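Girkham Boards > Workspaces and Storage > Paper waste at a writing table: open basket or lidded bin?

Page 1 of 1

tarnmoor
I keep a shared table where people sit and write longhand, pencil and spiral notebook, nothing electronic. At present it has two containers on the right-hand side: a white rectangular plastic basket with perforated walls, and a white cylindrical one with a lid set further back. The basket takes loose slips that are still wanted. The cylinder takes paper that is finished with.
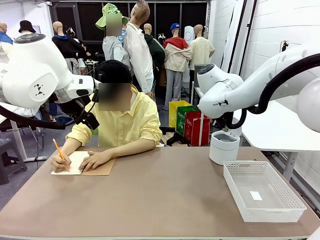 The yellow, green and red recycling bins are on the floor behind the chair, so nothing goes into them without the writer getting up. I would like to remove one of the two containers from the table. Which one would you lose?

pultum_stores
Lose the cylinder. A lid on a tabletop bin is an extra operation each time, and a person with a pencil in one hand and the other holding the page flat has no hand free for it. They will put the paper down on the table and deal with it later.

8bitledger
Disagree. Lose the basket. Perforated baskets are for things that need air or need to be seen. Paper slips need neither. A shallow tray does the same job in a third of the height and you can reach the bottom without tipping it.

tarnmoor
The basket is there for the sides. Slips in a tray go on the floor when the door opens. I tried a Gatix letter tray in October and was picking paper up every afternoon.

pultum_stores
Then weight them. A bulldog clip costs pennies.

hob_and_vice
Two questions before anyone removes anything. What size are the slips, and does the lid lift off or hinge?

tarnmoor
Slips are A7 or smaller, torn or cut. The lid lifts off. It mostly stays on.

hob_and_vice
In that case the lid is your fault. Take it off and put it in a cupboard. A bin for dry paper does not need one.

8bitledger
Still leaves you with two white containers side by side, one for keeping and one for throwing away. That is how wanted slips end up in the waste. We had it at our place with 157 index cards for a stock count – gone in one evening, tipped out with the rubbish. After that we went to one container on the table and one on the floor, and it has not happened since.

tarnmoor
That is a fair point about the colour. I had not considered it, as I know which is which.
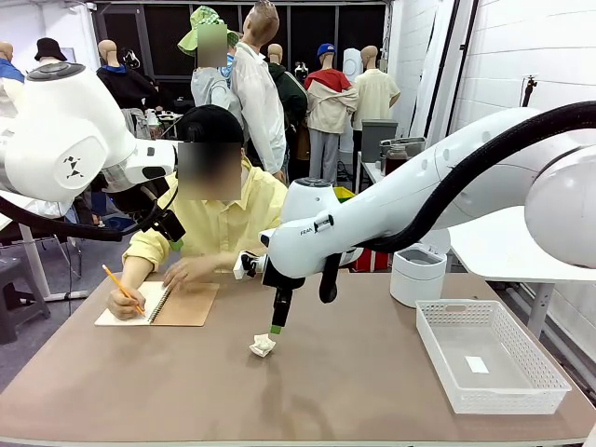

Notebook in use, basket on the right with one slip in it, crumpled paper on the table.

pultum_stores
And there is the paper ball on the table. As I said in my first post.

tarnmoor
One ball of paper is not a trend.

hob_and_vice
No, but the layout would produce it. The basket is nearer than the cylinder, and a tidy person will not put scrap in with wanted slips, so it stays on the tabletop. Swap the two over and see what happens for a fortnight. Costs nothing.

minlathe
I would go further and put both on the floor. Tabletop space is for the notebook. An open spiral pad takes up twice its closed width – people forget this when they measure up – and the elbow needs clearance on top of that.

8bitledger
Wanted slips on the floor? No.

minlathe
In a drawer, then. The Min under-desk unit screws in from below and takes A6.

tarnmoor
I am not screwing anything into that table. It gets moved.

pultum_stores
On the recycling bins: are they sorted by colour? If yellow is not paper, you have a second problem, as whatever you collect on the table has to be carried somewhere else anyway.

tarnmoor
Green is plastic, red is glass. Paper goes out in a sack from the cupboard, which I empty myself.

hob_and_vice
So three bins in easy reach of the chair and paper goes in the sack. I would change that before arguing over a basket.

tarnmoor
Noted. For now: lid off the cylinder, cylinder moved to the front, basket pushed back, and a label on each. I will leave it for two weeks and report.

8bitledger
Label the rim as well as the side. The side label will be facing the wall by the second day.

minlathe
Still say drawer.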